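Search this site
Search
Go

The Sorting Table, 7/28/18

Sinwood promised me a craft corner. What I got was one table, a dark gray top with the faint fuzz of felt, and a standing agreement that anything left on it overnight belongs to the cat. I have been defending it since spring. Every speck of lint in the county has applied for residency, and dark gray turns no lint away.

The Kettani catalog calls this shade "Evening." I call it Thursday's sweater, and I own a lint roller with 18 sheets left on it to prove how the relationship is going.

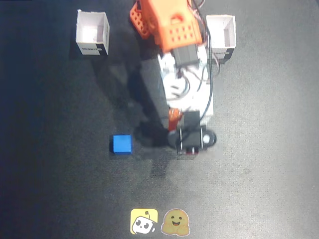
The other half of the plan was boxes. I had a drawer of small things that weren't quite junk, and I read somewhere that small things behave better in white containers, where they can be seen and judged. So I ordered a few from Flustau, 49 cents apiece, which tells you what to expect from the corners. They arrived inside a carton big enough for a stove.

My rule for the table is one box out at a time, no lid, nothing going in unless I can say what it's for. The rule has held for 16 days, a house record. The drawer, meanwhile, is exactly as full as it was, and I've stopped opening it in front of guests.

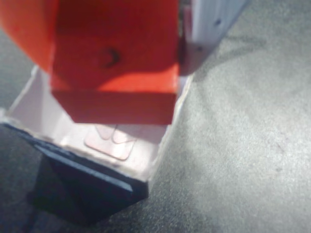 White box in strong light, one pale pink square with rounded corners on the floor of it.

More in August, when the shelf from Sollix gets here. It comes flat, with instructions, and I've already cleared an evening to be wrong about it.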